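How does a book become a movie?

Many movies start out as books. Someone reads a story, likes it, and thinks it would work on a big screen. Getting it there can take years.

Asking first

A book belongs to the person who wrote it. A movie company can't just take the story and use it. It has to ask, and it usually has to pay. Paying for permission is called buying the rights.

Irena Górecki wrote a ghost story called Rastia, set in a fishing village in 1821. A company named Vollton bought the rights. Irena was then free to help with the movie or leave it alone. She chose to leave it alone and start another book. 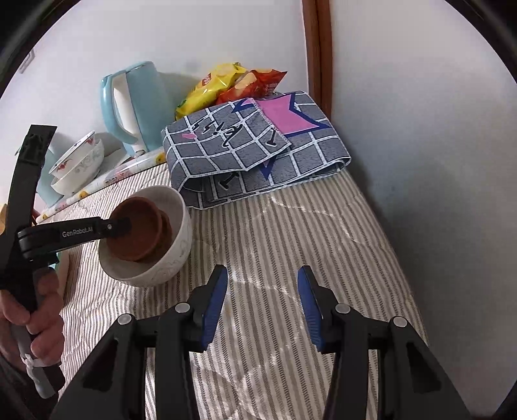

Writing the script

A script is the plan for a movie. It has the words the actors say and short notes on where they are and what they do. One page of script makes very roughly one minute of film.

Rastia is 327 pages long. If every page were filmed, the movie would last most of a day. Krystyna Zieliński, who wrote the script, had to choose what to keep. She turned two aunts into one aunt and dropped a chapter about a storm. Her script was rewritten 13 times.
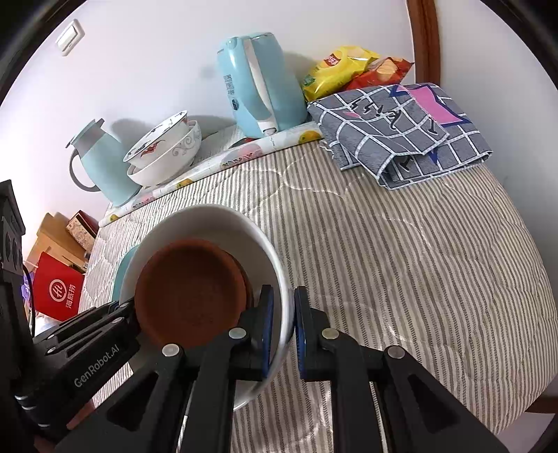 A smaller reddish-brown bowl inside a large white bowl.

Showing what people think

In a book, the writer can tell you what is inside someone's head: "Marta was afraid of the cellar." A camera can't see a thought. The script has to show it another way. Marta might stop at the top of the cellar steps and hold on to the door. She might send her brother down instead.

Some movies use a voice that speaks the thoughts out loud. It is called a voice-over. Krystyna used it once, at the very start.

Scary parts change too. When you read, you make the ghost up yourself, and you can close the book. In a movie, the director decides how much of the ghost you get to see 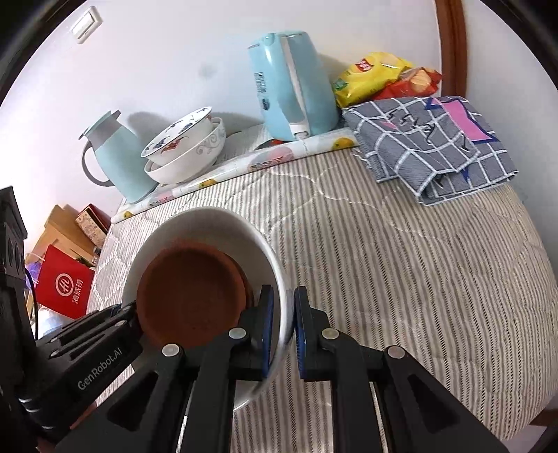 and how long you have to wait for it. Music and quiet help a lot. Rastia's ghost is only a shadow on a wall until near the end.

Why is the movie different from the book?

People often say "the book was better" - and sometimes they like the movie more. Things get changed to save time or money, or to make the story easier to follow. The ending may change as well. In the book, Marta leaves the village. In the movie, she stays.

Words to know

Rights: permission to use someone's story
Script: the written plan for a movie
Voice-over: a voice you hear from someone who isn't speaking on screen
Adaptation: a story moved from one form to another, such as from book to movie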